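Re: [cell-upkeep] Gripper cable wear on the Skosness picking arm

On the Umudard list someone wrote:
> We re-zero the wrist every 400 picks and haven't lost a
> cable yet. Before that we got through one a month. I'd say
> the zeroing fixed it. Has anyone else tried this?

I doubt it. Re-zeroing puts the joint readings back where they belong. It does nothing for a cable that gets bent at the plug every time the wrist turns. Did you change anything else that month? A new tie point, a slower approach, a different bin height? Any of those would be my first guess.

We ran our arm at Gorkura for more than 2000 picks with no re-zeroing at all and the cable was fine. What killed the one before it was a tight loop at the connector. I let the slack hang down now and check it by hand with the wrist turned to both ends of its travel, power off. If it pulls at either end, it's wrong – never mind what the Segura setup sheet says about 20 mm of slack. That number can't suit every mount.

The other thing I'd look at is the bin. If it creeps, the fingers come down on the rim and the whole wrist takes the knock. We tie a rail across ours and look over the ties every 100 picks. Crude, but I trust it more than a software offset.

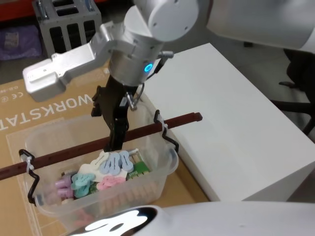 Gripper over the parts bin, rail hooked on both rims and zip-tied. Cable is at the right of the wrist.

If you still think it's the zeroing, stop doing it for a month, change nothing else, and post what the cable looks like. I'd want to see the plug end in particular.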